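Handling Dark Cloth With Two Arms: Results From the Garment Set
By Jummai Lawal and Csaba Bognár
1/15/23
9 min read

4. Dark garments

Most of the failures in our first round came from dark items. The Harkero policy was trained on towels and light cotton shirts, and on those it finds a corner and picks it up with little trouble. On black and navy cloth the folds nearly vanish in the camera view, and the policy has to work from the outline and from whatever sheen the ridges give back.

We collected 154 new demonstrations in September, all of them on dark fabric against a white surface. An operator drove both arms, and we recorded the wrist views along with the overhead view. Items were left knotted, bunched or spread, in whatever state the last run had put them.

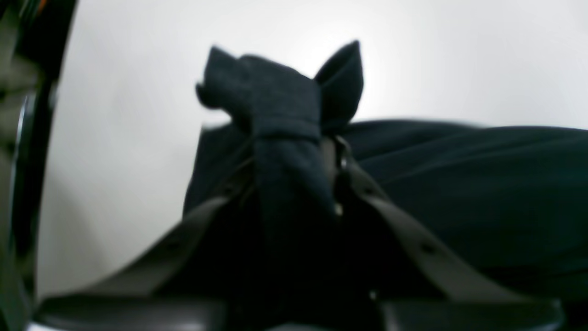 Labels were added afterward by two annotators using Ginham. Each one marked the grasp point and the moment of contact. Where they disagreed we kept both labels and let the loss average over them — dropping those cases would have removed most of the hard ones.

4.1 Grasping from a heap

A heap has no corners to look for. We changed the grasp head so that it ranks raised folds by height above the table and then picks an approach direction that brings the fingers in from opposite sides. Approaches that would put a finger under the table edge are thrown out before ranking.
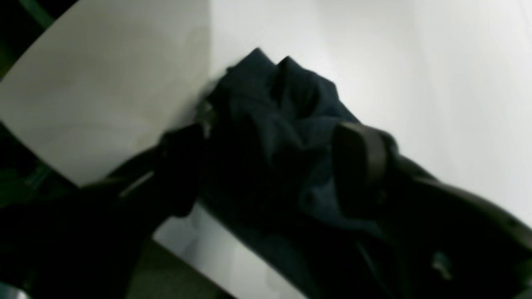

Figure 3. Wrist view of a dark navy cloth, with the gripper fingers on either side of the bunched fabric.

The wrist view blurs when the arm moves fast, and the blur hides the creases the ranking depends on. Slowing the last part of the approach helped more than any change we made to the network. The retrained policy made a successful first grasp in 90 percent of heap trials. The Nwachukwu baseline, which uses the overhead view only, did worse on every dark item we tried.

4.2 Holding the top edge

Once a garment is open, the arms take two points along one edge and pull until the cloth between them is straight. The stopping rule uses the outline of the edge alone. Sleeves are ignored at this stage and handled later by the folding step.
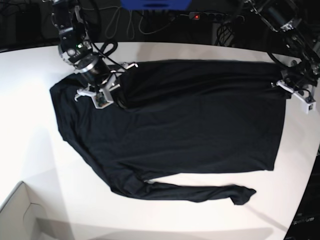 Figure 4. Both arms holding a black long-sleeved shirt at the upper corners of the torso. One sleeve lies parallel to the hem.

A tucked sleeve is still a problem. The policy can't tell it apart from a thick fold in the body, and the error carries into the folding step. We left these trials in the totals. Code for the stopping rule is in the Mirgate repository.

Comments (2)

tkr_lab: Did you try a gray table? White seems like the easy case for black cloth.

foldingqueue: Would like to see the heap results split by fabric. Knits and wovens behave very differently for us — especially near the hem.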